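Thu 8 January

**To:** Plistis, grants desk
**Re:** Mikholm–Goel border talks, observer project, second period

The October round happened, which puts it ahead of the two before it. Both delegations arrived at Flokel on the same day and agreed on the seating by dinner. The joint statement ran to 138 words. Our translators report that the Goel version contains a verb the Mikholm version leaves out, and that both sides are pleased with theirs.

Work on the transcript archive is further along. We have 1,320 pages checked against the recordings, and the index is usable if you already know what you're looking for. The glossary of disputed place names is with the printer, under a title that took longer to settle than the glossary did.

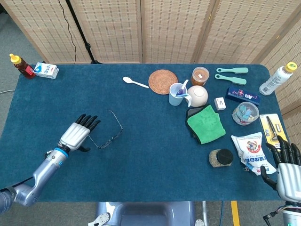

Satish Srivastava wrote back on the draft that "modest progress" was generous, and asked us to say plainly that the river crossing has not been discussed since the spring. It has not been discussed since the spring. He would also like the next report to be shorter.

Spending is under budget, mostly because 2 of the planned sessions were canceled by the people we were going to observe. We ask to carry the travel money forward to the next round, for which we have an invitation and no date.

Still owed to you: the annex on water rights, and 12 receipts from Flokel.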